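Vuvville lab's gripper test ends with a winner and a complaint about the cameras

Posted 02/12/2024

VUVVILLE - A two-month comparison of robot fingers at the Savau workshop has produced a modest victory for the blunt kind and a much longer list of grievances about where the cameras go.

The workshop ran 918 simulated pick-up attempts in a furnished virtual home, split evenly between two finger shapes from the parts maker Cekorik. One is blocky and looks like it was designed with a ruler. The other tapers to a point and is, by general agreement in the building, better looking. The blocky one dropped fewer things.

"It wasn't close on the handles, and it was very close on everything else," said Suqin Fang, who ran the tests. "I had put money on the pointed one. A small amount of money."

Each attempt lasted up to 30 seconds. The robot had to approach an object, close on it and lift it clear of whatever it was sitting on. An object that came up and went straight down again scored as a drop, a rule that was argued over for most of a week and then written on the whiteboard in capital letters.

The pointed fingers did earn their keep on crowded surfaces, where they could slide in between neighbors that the blunt pair tended to shove. They were less impressive once they had arrived. Cekorik's brochure describes the tips as suited to "delicate access," and the workshop's report notes that access was indeed achieved.

What the cameras saw

The second half of the project was supposed to be the easy half. Savau's controller was given one of 12 camera layouts for each batch of attempts, some looking out across the room and others sitting close to the hand. The plan was to find the best layout, write it down and go to lunch.

Close cameras turned out to be wonderful right up to the moment the gripper got in the way. A black gripper in front of a nearby lens can take up a great deal of the image, and the controller is then left to make its decisions from whatever remains at the sides. Wide views had the opposite trouble. They showed the arms, the furniture and a generous amount of floor, with the thing being picked up shrunk to a few pale pixels.

Jarmila Halás, who wrote the controller, takes the cameras' side in this. She points out that the blunt fingers hide more of the target than the narrow ones do, and that the controller got the blame for it in the first draft of the report. The second draft blames the fingers. A third is in progress.

There was also a false start. In July, before any of the scored attempts, the team threw out 300 runs after finding that the two hands had been given different closing speeds. The pointed fingers had been winning up to that point, a fact Fang says she would have preferred to learn in some other order.

Lighting was left alone for the whole series, bright spots on the floor included. Halás had asked for a darker version of the home and was told she could have one when the report was finished. White objects on white furniture under strong light gave the controller its worst afternoons, and adding a second wide camera mostly gave it the same bad view from a little farther along.

The compromise now being used pairs a room view with a close view at each hand, and lets the controller trust the room view until the gripper is near its target. After that it leans on the close one. If the close one is mostly gripper, it slows down, which Halás calls caution and Fang calls sulking.

Stills from the simulated home used in the comparison:
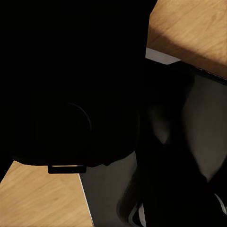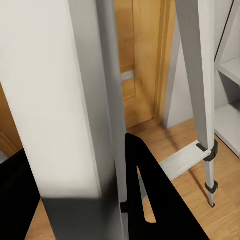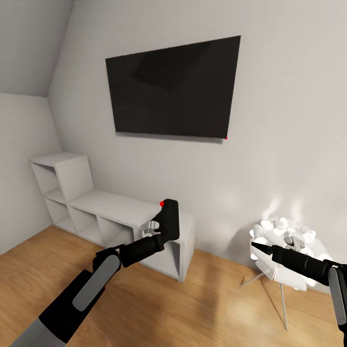 The last of the three has the blocky finger on the left arm and the narrow, pointed one on the right.

What happens next

Real hardware comes next. The workshop has ordered a pair of each finger and plans to repeat a shorter version of the test on a bench at Mercado, the old market building it shares with a framing shop. The bench has a table, a shelf and one small lamp, and Halás has already asked who gets to choose where the lamp goes.

Cekorik has been sent the results. The company replied that it was pleased with the performance of its product, without saying which one, and offered to supply the pointed fingers with a rubber coating. Fang has accepted the offer and has asked for the blunt ones to be coated as well, so that the next comparison doesn't have to be thrown out too.

The camera question stays open. Savau wants to try a lens set farther back from the wrist, where it should see past the fingers, and another placed low enough to look under them. Neither position was among the original dozen. Fang would like the new list to be shorter than the old one, and at the time of writing it had two more entries on it.

The scoring sheets and the second draft of the report can be read at the workshop's front desk during opening hours. The third draft will be added when its authors agree on the paragraph about blame.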